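13 Jul 2019. Second viewing at Rowlands, and the inspection

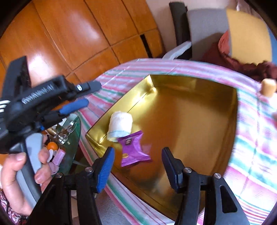
Up early to read the condo documents again before the inspector arrived. The declaration is a scan of a photocopy and the exhibit pages are close to unreadable, including the one that assigns the parking spaces. The listing says one assigned space, covered. The declaration says spaces are limited common elements and may be reassigned by the board with written notice. Those two statements can both be true, but I want the space number written into the contract or an addendum. Emailed Hiba Shboul, who is handling the purchase side for us, and asked for that in those words.

Unit is on the second floor of the rear building, two bedrooms, one and a half baths, corner, windows on the north and east. Listed in April and reduced once. The first listing described the enclosed balcony as part of the living area. The revised one doesn't. County record agrees with the revised one. I would like to see a permit for the enclosure before I give it any value at all. The seller's form has "unknown" in the permit box, and "unknown" again for the age of the windows.

Inspection started on time. Notes in the order taken.

Electrical panel: replaced, labeled by hand, labels mostly correct. Two breakers marked "bed" feed the hall and the half bath. One double-tapped neutral. Cheap fix. The inspector wants it on the report anyway and I agree.

Water heater: in the hall closet, 12 years old by the serial plate. No drain pan under it. The unit below would take the leak. Asked whether the association requires a pan at replacement. The inspector thought most do. I will look it up in the rules, section on plumbing, if that page is legible.

Air handler: clean coil, filter overdue. Temperature split across the coil was 16 degrees, acceptable. Condensate line runs to a shared riser. Shared risers are association responsibility up to the branch, owner's responsibility after it, according to the maintenance chart. The chart is the one useful page in the whole package.

Kitchen: cabinets are newer than the rest of the unit. Sink shutoffs stiff but working. Disposal hums and does not turn. The range hood recirculates and has no duct, so the listing's "vented hood" is wrong. Small point, but it goes on the list with the parking.

Main bath: soft grout at the tub corner, moisture meter slightly high there and normal a foot away. Inspector's opinion is surface caulk failure. Mine is that I want the tile tapped when the seller's plumber comes. No access panel behind the tub valve.

Windows: three of the eight don't latch. Two have failed seals. Replacement windows must match the building's bronze finish and need board approval before ordering. The approved supplier list has one name on it, Sterau, and the phone number printed there goes to a fax tone. Sent them a message through their website in the afternoon.

Floors: tile in the main rooms, carpet in the bedrooms. If the carpet is replaced with anything hard, the rules call for a sound underlayment, with the product data sheet submitted first. No rating is given, only "adequate." Asked the management company, Odura, what they accept in practice. The person at the desk said to submit it and find out. I wrote that down with the time.

Roof and exterior are the association's. Reserve study is what matters there and we don't have it. Odura sent the annual budget in place of the study. The budget has a reserve line, but a line with no schedule behind it doesn't say when the roof is due or what it should cost. Requested the study a second time, plus minutes of the last two annual meetings. The estoppel letter is ordered and they quote 8 business days. That falls inside the review period with little room, so Hiba will ask for an extension today and not at the end.

Marwan Yammine came by as the inspector was packing up. He has owned in the front building for years and rents his out. His view of the place: dues rise every year, grounds are kept well, the laundry rooms are not. He says there was a special assessment for the walkway railings and that it was paid off. The seller's form says no assessments, past or pending. The form asks only about pending ones in one place and about both in another, so it may be a reading error. Added to the questions for the estoppel.

Afternoon on the numbers. Monthly total with dues, taxes at the new assessed value, interior policy and the loan comes out around 100 dollars higher than the worksheet I made after the first viewing. Nearly all of the difference is tax. I had used the seller's bill, and the seller has an exemption that ends with the sale. I should have caught it the first time. The insurance quote came through Clirover and assumes the building's master policy covers fixtures as originally installed. It needs the master declarations page to confirm. Odura again. I now have five open requests with them, in one email thread so they can't be separated.

Repair request, draft, in order of how much I care: plumber's report on the tub wall, window latches, drain pan, neutral in the panel, disposal. Failed window seals go in as a credit. Seller-ordered windows would be whatever passes the board at the lowest price, and I'd prefer to choose them. The hood I will leave out and correct only as a description error.

Open question is the balcony enclosure. If there is no permit, the choices are a retroactive permit by the seller before closing, removal, or a price change and we take it on. Removal leaves an exterior wall that may or may not have been finished behind the paneling. The inspector could not see it without taking a panel off, and he does not take panels off. The permit office search page only goes back so far, and older records are by written request. Form filled in, printed and signed, with the parcel number copied from the tax bill. It goes out in the morning.

Left to do tonight: scan the inspector's receipt, rename the photos by room, send Hiba the draft.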